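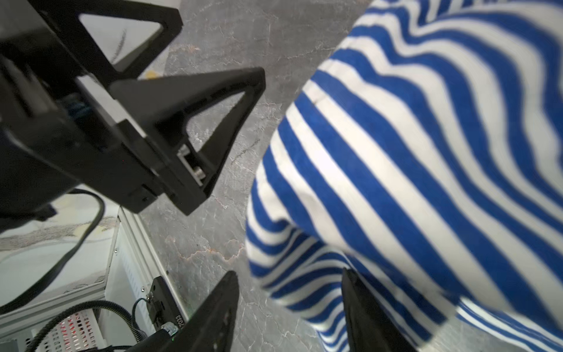 Week 5: Gathering demonstrations for cloth handling

Hirkton Robotics Short Course, Unit 3 handout
Notes by Chantelle Tshabalala

Read this before the lab session. The slides cover the learning method; these notes cover where the examples come from, and that is where most of your marks are for this unit.

3.1 What counts as an example

In this unit an example is one complete attempt at the task, recorded from the start position to the end position. We call it an episode. Each episode holds the video from every camera, the joint positions of both arms, the gripper openings and the commands sent by the operator. All of these have to share one clock. If the video lags behind the joint readings, the model learns to act on what it saw a moment too late, and you will not spot this by watching the video alone.

The reference set for the course is called Prodano. It has 368 episodes of garment handling with two arms. You will record 80 of your own and add them to it.

3.2 Why cloth

A rigid block has a position and an orientation, and six numbers describe it. A shirt has no such short description. It can be flat, bunched, half turned over or folded on itself, and a small pull in one place moves material somewhere else. Writing rules for every case is not practical, so we show the system many cases and let it fit a policy to them.

Striped garments are useful for teaching. The stripes bend where the cloth bends, so when you review an episode you can follow a fold that would be hard to see on plain fabric. They also cause trouble. A model trained only on stripes may come to depend on them, and you should keep this in mind when you plan your set.

3.3 The two-arm grasp

With one gripper you can drag a garment or lift it by a point. To spread it or fold it you normally need two points held at once. One arm takes the cloth near the neckline, the other takes it near the far end, and both need a proper hold before either one pulls.

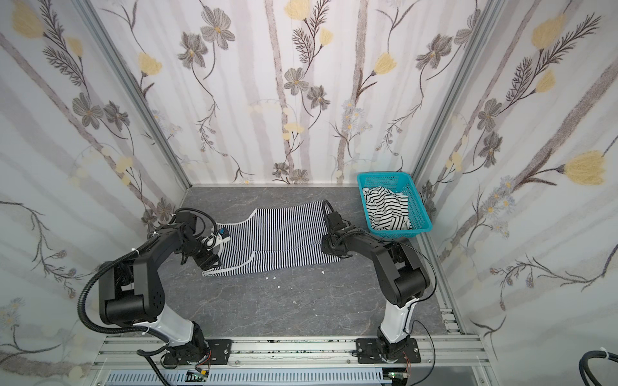 Operators tend to rush this stage. Close the first gripper, check it, close the second, check it, then move. Keep the pauses short but do not cut them out – the model needs to see what a secure grasp looks like before motion begins.

The wrist view and the fixed view do different jobs here. The fixed view gives the layout of the whole garment. The wrist view gives the last few centimetres, where the arm itself may hide the cloth from the fixed camera. Check both when you label.

3.4 Varying the start

Do not lay the garment down the same way each time. Between episodes, change:

- the position on the work surface
- the rotation
- how crumpled it is
- which garment you use

Record the start condition in the log before you begin the episode. Filling it in afterwards from memory leads to errors.

3.5 Failed attempts

Keep them. Mark the episode as failed and give the reason in a few words (missed grasp, slipped, wrong layer). If you miss a grasp and then recover, that is a successful episode with a recovery, and it has its own label. In last year's group the sets with no recoveries gave policies that stopped dead after the first slip.

3.6 Before you submit

Run the Grutari checker on your folder. It looks for missing streams and dropped frames. Each episode gets a score out of 100 and anything under 80 should be recorded again. The checker does not know whether your labels are right, so swap folders with another pair and read through each other's.

Upload to the Hunt server by the end of April. Late sets cannot go into the shared training run.

Reading for next week: sections 1 and 2 of the Prodano notes, on splitting data by garment.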